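Visit report: surfaces day at Valtalwood

Section newsletter, Dec 12, 2024

The section's winter visit was to Valtalwood, which makes worktops and bench coverings for schools, model shops and small laboratories. The invitation covered the panel store, the cutting bay and the bench room, in that order, with a short talk on cleaning methods before lunch. We were 12 in the party and were split into two groups at the door. I was in the second, so the order below is the one we walked.

The panel store is kept at a steady temperature and the boards lie flat on bearers, never on edge. Foam board is the main stock for removable bench covers. It arrives in packs of eight with a paper interleaf between sheets. The firm takes the standard grade from Barbieri and a denser one from Dullik. The denser grade costs more and resists point loads better, but it is harder to trim with a hand knife and the cut edge tends to crumble if the blade is not changed often. Visitors were invited to try both. My own cut in the Dullik sheet was poor.

Surface texture was the subject of the talk. A slight texture scatters light and hides small scratches, at the price of holding graphite and rubber dust in the low points. A pale off-white finish is the usual choice for benches where small parts are handled.
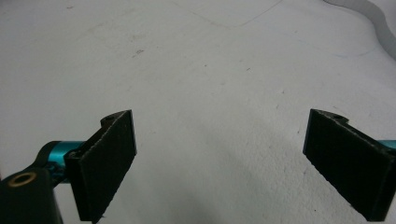

Page 8

The cutting bay was not running during our visit. The panel saw is a Prulus with a scoring blade ahead of the main one, and extraction is taken from below the table. We were shown the fence, the stops and the offcut rack. Offcuts above a certain size are kept for sample pieces and the rest go for disposal, as the firm has not found anyone to take mixed foam and paper waste. Dust on the floor was slight. Noise could not be judged.

Cleaning trials are done on covers that have been in service. The routine is a dry brush, then a damp cloth, then a soft eraser on whatever remains. Solvents are avoided as they attack the core at any open edge. Results are logged on a card for each board, with the date it was first laid and the date it was turned over. The card file ran to 141 entries, going back to March of last year.
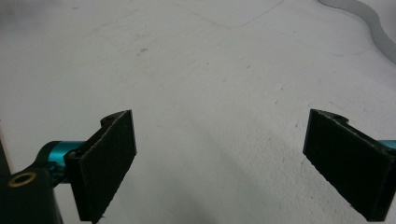 My own interest is in when to replace a cover, a matter on which suppliers tend to be vague. Valtalwood works by grade. Grade one is clean, grade two is marked but usable, and grade three is withdrawn. Tiny dark specks and smudges scattered over a pale surface, with a faint thin line wandering near the top, would put a board in grade two by their card. The line is the item I would look at more closely. A pencil mark lifts with the eraser, while a hairline crack has to be felt for with a fingernail, and a crack moves the board to grade three at once. In our own workshop we have never made the distinction and have probably thrown out sound boards.

The bench room was the last stop. Wooden tables are used, with a loose cover laid on top and turned or changed as needed. The cover is made smaller than the table so that a margin of wood is left for tools. Small fixtures stand directly on the cover without clamps, and items with rough or broken edges are the ones to watch, as a short drag will score the paper face.
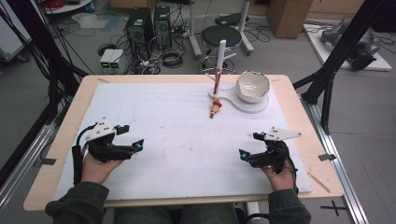 Bench with white foam board, fixture and bowl at the far side.

Questions at the end dealt mostly with supply. Covers are cut to order, with a minimum of 57 for a special size and no minimum for stock sizes. Lead time was not stated. Samples of both grades were handed out and are in the section cupboard, second shelf, for anyone who wishes to compare them. Please return them flat.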